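Setting up and looking after the two-arm bag station

Written by Dela Antwi for the Enville workshop. Covers the floor station where both arms work on a bag hung from a wall hook. 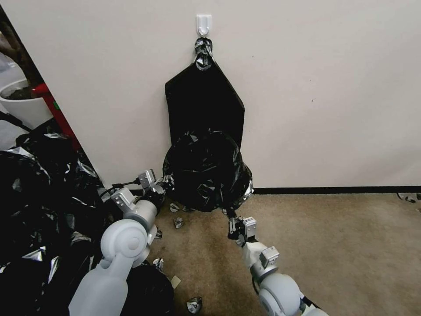

Both grippers closed on the lower part of a hanging bag, one on each side.

You will need a 6 mm hex key, a soft brush, a lint-free cloth, a roll of the usual black bags and a spare adhesive hook. Allow 30 minutes for the full job. The daily check is shorter and is given at the end.

1. Make the station safe

Press the stop button and wait for both arms to settle. Turn the key to Service and take it out. Support each forearm by hand before you release its brake. The elbows are heavy and will drop if you let go.

2. Check the hook

Pull straight down on the hook with a steady hand. If it creeps, peel it off, clean the wall and fit a new one in the same spot. Leave a new hook 6 hours before you hang anything on it. Tetteh Arthur marked the old hook position in pencil at the Flitham site and it saved us a full re-teach, so do the same.

3. Hang the bag

Twist the top of the bag, knot it and push the knot onto the hook. The bottom of the bag should hang clear of the carpet. If it drags, tie the knot lower down and hang it again.

Use a filled bag for setup. An empty one swings away from the fingers and you will end up teaching a position that is no good for anything else.

4. Clean the grippers

Brush between the fingers first, then wipe the metal plates. Small shreds of plastic get behind the plates and stop the jaws from closing all the way. Check every screw on the finger plates with the hex key. Snug is enough - the threads strip easily.

Look at the cable at the left wrist while you are there. It needs a loose loop so the wrist can turn. If it has been pulled tight, free the clip, feed some slack through and close the clip again.

5. Teach the grip points

Put the key back, switch to Teach and set speed to the lowest step. Bring the left arm in first and close it on the side of the bulge. Save the point. Then bring in the right arm and close it on the lower right edge. Save that too.

The arms should come in from opposite sides and meet at the bag in a V. If the forearms get close to each other, open the angle at the elbows. Do not move the grip points to fix a clearance problem.

Set grip force to 7 on the Bonsu controller. At higher settings the fingers tear thin bags. At lower ones they slide off when the arms pull.

6. Run it slowly

Run the cycle at the lowest speed with a hand near the stop button. Watch the plastic at the fingers. Creasing is fine. If you see it stretch and turn pale, stop and drop the force by one.

When you get a clean run, bring the speed up in steps to 100 percent.

Daily check

Pick up scraps and bits of wrapper from the carpet before the first run. Keep piled bags back from the left elbow, where they can catch in the joint. Wipe the fingers, tug the hook and do one slow cycle.

If a grip point drifts more than once in a shift, check the arm base bolts before you teach it again. We lost most of a morning in November at Wollalden over one loose bolt.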